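Zorkwood Service Day Records

Sign-up and activity records from the Zorkwood student service days, put together so that schools and youth groups can see which kinds of projects fill up, which ones lose people, and how long the work takes. The records cover four school years. They come from the paper sheets used at each site and were typed up afterward.

What is in it

There are 3000 rows in shifts.csv. One row is one student on one shift. A student who helped in the morning and came back after lunch has two rows. The file sites.csv lists the 40 sites, with a short name, a type (food, clothing, outdoor, visiting, repair) and the usual start time. The file notes.txt holds comments that site leaders wrote on the backs of the sheets, with names taken out.

Columns in shifts.csv

shift_id: a number with no meaning outside this file
site_id: matches sites.csv
grade: 6 to 12, blank if not written down
signed_up: yes or no
showed_up: yes or no
minutes: time on site, to the nearest five minutes
group: school, club, congregation or none

Walk-ins have signed_up set to no and showed_up set to yes. Please don't drop them. At the food sites they are a large share of the people who did the work.

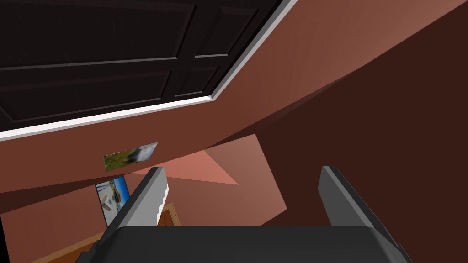 Minutes are less reliable than the other columns. Some leaders wrote down arrival and departure times, and others wrote the planned length of the shift for everyone. The Kotelness pantry always did the second. Almost 600 rows have no minutes at all, mostly from the first year, and we left them blank.

Sites with fewer than 50 rows across all four years are marked small in sites.csv. We would not compare them with each other.

Known problems

The Lestis coat drive changed buildings in year three and has two site_id values. Add them together if you want the full run. Grade was asked in September terms the first two years and as "grade you are in now" after that. The Monday holiday shifts use the same start time in sites.csv as regular weekend shifts, but most began at 9 a.m.

Privacy

Student names, phone numbers and home addresses were never typed in. Please don't try to match rows to people, even at your own school.

Use

Free to use for school, research and planning work. Credit it as Zorkwood Service Day Records. Corrections go in the issues list with the shift_id and what the sheet says.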